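Guides > Bundura Magnet Puzzle > Setting Up

Shop Guides Spare Parts Contact

We use cookies to remember your basket. Accept | Manage

Section 2: Preparing the Table

The pieces are small and dark, and most dining tables are very good at hiding them. Give yourself ten minutes before you open the bag.

1. Clear the table. All of it, including the mail.

2. Spread a plain white sheet over the top and smooth it toward the far edge. Patterned sheets are allowed, if you enjoy suffering.

3. Stand your sorting box at one side, within reach.

4. Put a single piece near the middle of the sheet and sit down. If you can't find it from your chair, fix the lighting now. 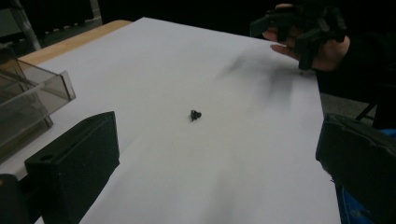
5. Leave the test piece where it is and pour out the others, no more than 40 at a time. A full set has 146.

Note: A sheet that hangs over the table makes a fine slide. Check the floor on that side first.

Caution: Small parts. Keep away from children under three and from vacuum cleaners of any age.

Missing a piece? Write to Rami Mahasneh in Spare Parts. He will ask whether you looked under the sheet. Look under the sheet.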